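3.2 Material und Ablauf der Faltversuche

Untersucht wurde, wie sich der Ausgangszustand eines Tuchs auf die Geradheit der ersten Falz auswirkt. Die Tücher stammten aus dem Haushaltsbestand der Projektpartnerin Skanora und wurden vor Beginn zweimal ohne Weichspüler gewaschen. Insgesamt liegen 453 Durchgänge vor, verteilt auf 10 Tücher. Annelies Hämmerli und Ottavio Pagano werteten die Falzkanten getrennt aus; bei Abweichungen entschied eine dritte Person.

Als Unterlage diente eine glatte, helle Fläche. Verrutschte ein Tuch – das kam vor allem bei dünnem Gewebe vor –, wurde der Durchgang wiederholt. Aufgenommene Ecken galten als eigener Ausgangszustand und gingen gesondert in die Auswertung ein.

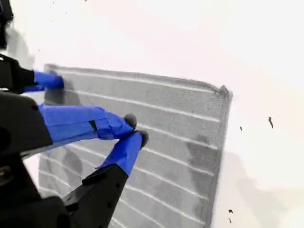 Abbildung 2: Graues Tuch mit feinen hellen Streifen und dunkleren Flecken, obere rechte Ecke zusammengeschoben.

Warum wurde entlang der Streifen gefaltet? Die Streifen geben eine Bezugslinie vor, an der sich der Winkelfehler der Falz ohne zusätzliche Markierung ablesen lässt.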